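Teaching robots to tidy up, one bedroom at a time

3 min read
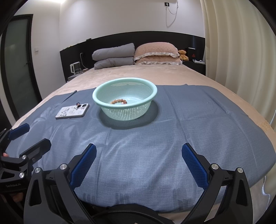

A colander basket, a beaded bracelet and a phone laid out for a session with the hand-held grippers.

I have spent a fair bit of September reading robot papers on the bus, and most of them slide straight out of my head by the time I get off. The new one from the Manum group has stuck, mainly because it's about the sort of stuff I have lying around my own bedroom – and because the result is a bit of a surprise.

So, the basics. If you want a robot arm to learn a household job, the usual way is to have a person steer the arm through it over and over while it records everything. It works, but it's slow, and you need the arm there with you. The arm is heavy and it costs a lot, and it tends to live in a lab where every table looks the same. Manum's people have gone with hand-held grippers instead, with a camera on the gripper. You hold one in each hand, do the job yourself, and the recording gets turned into lessons for a robot later on. Other teams have been doing this for a while, so no prizes for the idea itself.

What's new is the question they asked. They wanted to know what makes a recording useful, and they tested it properly. They built 2 sets of recordings, each with 1,000 goes at simple pick-up-and-put-down jobs using small everyday things. The first set was all done in one room, very neatly, by people who had got really good at it. The second was spread over 24 ordinary homes, on beds and kitchen tops and the arms of sofas, by people who'd had a short practice and not much else (I would be in this group, and I'd be terrible).

Then they trained the same robot software, called Drister, on each set and sent it off to try the jobs in 3 homes it had never come across before. You can probably guess which did better, but I didn't expect the gap to be so wide. The version that learned from the neat room kept getting muddled by things like a patterned bedspread or a lamp in the wrong place. The version that learned from the messy homes mostly got on with it. It was slower, and its grip was a bit clumsy at times, but it finished far more of what it started.

My favourite part is about soft surfaces. Put a basket on a table and it stays put when you nudge it. Put it on a bed and the whole thing can tip or sink, and the cloth bunches up as soon as you drag anything across it. The team say their early recordings had hardly any of this in them, and the robot would push down far too hard as a result. Once they added plenty of bed sessions it started coming in more gently, even on hard tables, where it didn't strictly need to. I love that!

Small, floppy things are still a headache. Beads and chains change shape every time you pick them up, and Drister quite often closed its fingers on thin air or caught one end and let the rest trail. Phones were hard in another way, as they lie so flat that there's not much to get hold of. The paper is pretty open about both, and there's a long section at the back on failed tries that I'd say is worth more than the charts at the front.

A few grumbles from me. All the homes were in the same city, so I'd like to see how it does somewhere with different furniture and different light. The jobs are also short. Moving one thing into a basket is a long way from tidying a room, and the paper never tries to join several jobs together. And the comparison isn't totally clean, seeing as the people in the two sets had different amounts of practice. The team do mention this, but only in a footnote, and I think it deserved a paragraph at least.

The grippers were made by Wellex, and the paper says the finger pads had to be swapped more often than planned, especially after sessions with rough cloth. There's a short parts list if you fancy that kind of thing. I did, and then lost most of an evening to it.

Next up is a follow-up with Contreras, who will be lending the group a set of furnished flats so they can try longer jobs, starting with clearing a bedside table. The recordings from the first study should be going online later in the autumn, once faces and post with addresses on have been blurred out. I'll have a rummage through them when they appear – mostly the failed ones – and write up whatever I find.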